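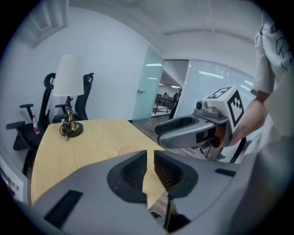 1/
《Nindumport》夏季活动开了,玩法是给港口送货,送满了领一艘三级货船。我玩这游戏三年,攒了一仓库“限时”的东西,到现在也没分清哪些是限时的,哪些是卖不掉的。

2/
规则写得很客气:每天登录,接一单,送到,领一枚印章。攒够20枚换船。活动一共30天,看上去还有十天可以偷懒。

3/
偷懒是不可能的。印章按服务器时间凌晨四点刷新,我第一天三点五十八分交货,四点零一分又交一单,以为自己很聪明。系统判定第二单“货物尚在途中”,在途了一整天。

4/
顺便说,货是腌鱼。每天都是腌鱼。隔壁码头 Castaño 明明产橙子,任务里一个橙子都没有。美术画了那么漂亮的果园,文案只认鱼。

5/
公会里 Hagos Feyisa 走的是北线,说风小。我走南线,说近。两个人同时出发,他先到,我在 Stodwood 外面跟一块礁石讲了会儿道理。

6/
那块礁石地图上没有。我发了工单,客服回得飞快:“感谢您的反馈,该礁石为环境叙事的一部分。”行,我的船底现在也是环境叙事的一部分了。

7/
修船要1,544银币。送一趟鱼给多少我就不说了,说了伤感情。反正第一周我干的是航运,亏的是航运的钱。

8/
有人问为什么不买通行证。买了通行证每天能多接一单,多一单鱼。我看不出这算福利。

9/
第二周开始有海盗。准确说是一个海盗,叫 Tasumetti,每次都从同一座岛后面冒出来,喊同一句台词,然后被同一阵侧风吹走。我已经有点盼着见他了。

10/
Fuad Gebretsadik 研究出一个办法:出港先把帆收一半,等侧风过了再全开,能省下一大截路。全公会照做,效率立刻上去了。两天后更新公告:“修复了半帆状态下航速异常的问题。”

11/
礁石没修。

12/
公告同一条里还写着“优化了腌鱼的气味表现”。我戴着耳机对着屏幕想了很久,气味表现在哪里。后来 Hamdia Birhane 发现甲板上的海鸥变多了。好吧,确实优化了。

13/
海鸥会偷货。偷一条扣一点完整度,完整度不到八成,港务官就不盖章。所以现在的正确玩法是:左手掌舵,右手敲钟赶鸟,嘴里骂策划。

14/
给还没开始的朋友几条建议:
先把船舱盖升一级,比升帆划算。
别接夜里的单,灯塔亮不亮看服务器心情。
印章领了要手动点“归档”,不点不算。我有两枚就这么没了,工单还在排队。

15/
昨晚终于凑够20枚。换船界面弹出来,要选颜色:深蓝、墨绿、腌鱼灰。我选了墨绿。确认之后到手是灰的,商店里另有一瓶墨绿色船漆在卖。

16/
船倒是真不错。转弯利索,货舱大,船尾还有个小阳台,可以站上去看 Tasumetti 被吹走。一月那次活动送的小艇跟它一比,像个澡盆。

17/
唯一的问题是吃水深。南线过不去了,因为那块礁石。

18/
刚才有人私信问我活动结束还玩不玩。下一期预告已经出来了,叫“橙子节”。我点进去看了,任务物品是腌橙子。

19/
已经报名了。走北线。

联系我们 | 版权所有 © 2019年8月 | 返回顶部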